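How a Two-Arm Folding Cell Is Looked After
Medel Workshop Pages for Young Readers, 26 May 2020

A robot cell is a small walled space where a machine does one kind of job. Our cell in Dondville has two arms and a table, and it practices with clothes.

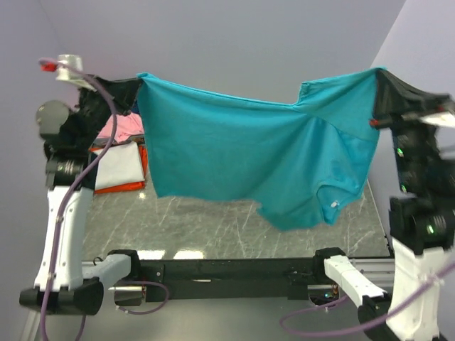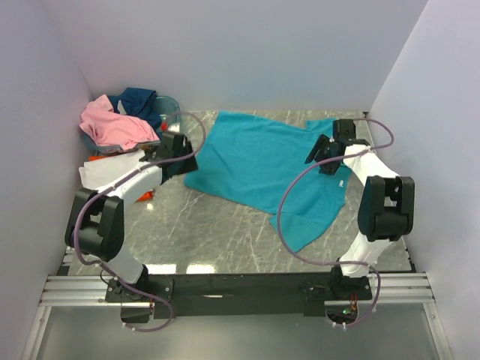
Cell 8 with a T-shirt: held up by both grippers in the first picture, on the tabletop in the second.

Each arm has joints, which bend, and links, the stiff parts between them. At the end is a gripper that pinches the cloth. Both arms are fixed to one long black beam, so the beam must not move. If it shifted, every position the arms had learned would be wrong.

Checks are done with the power off.

Bolts: Each bolt at the arm bases is tested with a wrench.

Cables: The purple cables have to bend whenever the arms do. They need slack - a tight cable can pull out of its plug. Too much slack can catch on a joint.

Grippers: Lint is wiped from the fingers.

After the checks, the power goes on and the arms move slowly through 736 test positions. In February, two bolts were replaced and the test was run again.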